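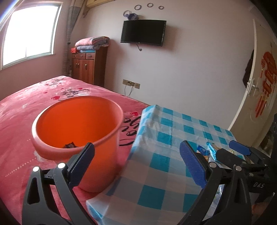

Comilden, September

Comilden Household Trash Diaries
README and data card, version 3

Summary

The Comilden Household Trash Diaries are a set of written records of what people threw away at home, kept by 160 households in the town of Comilden. Each household filled in a paper diary for six weeks. The diaries were typed up, cleaned and coded by Cida, a small research group that works on local services, and are released as plain CSV files with a codebook.

The data covers ordinary household trash and recycling only. Yard waste, building waste and anything taken straight to the transfer station were left out of the diaries on purpose. If you need those, the diaries will not help you.

What is in the folder

diaries.csv -- the main table. One row per thrown-away item or group of items, as the household wrote it.
households.csv -- one row per household, with household size band, type of home and collection area.
containers.csv -- one row per container that a household said it used for trash or recycling.
codebook.txt -- every column and every code, with the wording of the original diary page.
changes.txt -- what changed between versions.
diary_page.pdf -- the blank diary page, front and back.

The tables join on household_id. The ids were assigned at random after typing and have no link to address, name or the order in which people signed up.

Where the data comes from

Comilden is divided into two collection areas, Bedoya and Premell. Bedoya is the older part of town, mostly row houses and apartments over shops, with shared bins in the alleys. Premell has detached houses and curbside carts. Both areas are in the data, but Bedoya is somewhat underrepresented. Recruiting in apartment buildings was slow, and a number of people who took a diary home from the library did not bring it back.

Households signed up at the library, the clinic waiting room and the town office. Anyone over 18 could keep the diary on behalf of a household. Most diaries are in one handwriting throughout. Some change hands partway, and where the typist noticed this, the column writer_changed is set to yes. Treat it as a rough flag. Typists were not asked to look for it.

Households were given a gift card for a returned diary, whether or not it was complete. No diary was thrown out for being messy. A diary was excluded only if it had no dated entries at all.

How the diary worked

The page had a wide column for "what," a narrow column for "how much," and a row of boxes for "where it went." People were told to write an entry when they threw something away, or to catch up in the evening if that was easier. Many did the second. You will see this in the time_of_day column, where entries pile up after dinner. This is a habit of writing and should not be read as a pattern of disposal.

Amounts were written in the household's own words. We kept these in amount_text and added amount_code next to it, which sorts them into small, medium, large and unclear. "A handful," "one wrapper" and "a few peels" are all small. "Half a bag" is medium. "Full bag" is large. We did not try to convert anything into pounds. An earlier version had an estimated weight column, and it was removed because the estimates were too weak to be useful.

Main columns in diaries.csv

household_id: random id.
week: week of the diary, counted from the household's own first entry.
time_of_day: morning, afternoon, evening, night or blank.
item_text: what the household wrote, with spelling left alone.
item_code: our category. See codebook.txt.
amount_text: amount as written.
amount_code: small, medium, large, unclear.
went_to: trash, recycling, compost, reuse, other or blank.
room: the room where the item was thrown away, if given.
note: anything written in the margin that belongs to the entry.

Blank cells are blank in the file. We did not use NA, zero or any other filler. If your software reads the word "none" as missing, turn that off, as several people wrote "none" in the amount column and meant it.

Containers

The back of the diary asked what the household used to hold trash and recycling, and in which room. We had expected kitchen cans and curbside carts. The answers were much wider than that: grocery bags on door handles, cardboard boxes, old paint pails, mixing bowls for peels, planters, drawers. People also move these things around, so the same container can appear under more than one room. Buckets come up often. An orange bucket standing on a bed with a crumpled brown wrapper inside would be coded as bucket, bedroom, and the wrapper would get its own row in diaries.csv if somebody wrote it down.

Color was asked for and is in container_color, in the household's words. It was put on the form to help people keep track of several containers, and has no connection to the town's collection colors. Please do not use it to work out whether people were sorting correctly.

Bedrooms and bathrooms are the weak spot in the container data. A good many households listed only the kitchen on the back page and then mentioned bathroom or bedroom trash in the entries. Where this happens, the room appears in diaries.csv with no matching row in containers.csv. We left it that way.

Item categories

Two coders worked through all the entries separately and then met to settle differences. The categories are broad: food, food packaging, other packaging, paper, textiles, hygiene, electrical, household goods, pet waste, mixed and unclear. Most of the disagreement was between food packaging and mixed, since people often wrote one line for a meal -- "leftover rice and the box," for example. The rule we settled on is that a line naming both food and its packaging is coded as mixed. The original coders' choices are kept in coder_a and coder_b so that you can apply a different rule.

Candy and snack wrappers are food packaging. Tissues are hygiene, even when the household put them with paper. Receipts are paper. Batteries are electrical. Egg cartons are food packaging when thrown away and are still food packaging when the went_to column says reuse.

Known problems

Underreporting. People forget small things, and they forget more as the diary goes on. The last weeks have fewer entries per household than the first. Do not read the drop as a change in how much was thrown away.

Being on good behavior. Several margin notes say that keeping the diary made the writer recycle more. We have no measure from before the diary and cannot correct for it.

Shared bins. In Bedoya, went_to is what the household meant to happen. What ended up in the shared bin may be different, and nobody checked.

Holidays. The diary period ran over the local fair, and there are a lot of paper plates. They are coded as household goods in version 3. In earlier versions they were coded as paper, so totals for paper will not match if you compare releases.

Illegible words. These are marked [illegible] in item_text. If the rest of the line was enough to code the item, we coded it.

Privacy

Names, street names, medication names and anything about a visitor's health were removed from item_text and note by hand. The removed parts are marked [removed]. Household size is given in bands, and the largest bands were merged. We did not publish the scanned pages, and requests for them will be turned down.

If you find a detail in the text that you think could point to a household, please write to Cida at the address in codebook.txt and give the row number. Please do not post the row in public while it is being looked at.

Suitable uses

The diaries have been used to plan a leaflet on sorting, to teach data cleaning, and to look at the words people use for trash. This last use is where the data is strongest. The item_text column is a good source of everyday terms that official sorting guides leave out, and it can help anyone writing a guide or a search page for residents.

The data is not suitable for estimating tonnage, for comparing Bedoya with Premell on how well people recycle, or for setting fees. The sample was made up of people who agreed to write about their trash for weeks, and they are likely to differ from their neighbors.

License and citation

The files may be used, shared and changed for any purpose, with credit. Cite as: Cida, Comilden Household Trash Diaries, version 3. If you publish a changed copy, say what you changed and use a different title.

Changes in version 3

Paper plates moved from paper to household goods.
Estimated weight column removed.
containers.csv split out from households.csv.
Duplicate rows from one retyped diary deleted.
Typing errors in the room column fixed where the paper page was clear.
Margin notes that belonged to a whole day, and had been attached to the day's first entry, moved to a separate day_note column.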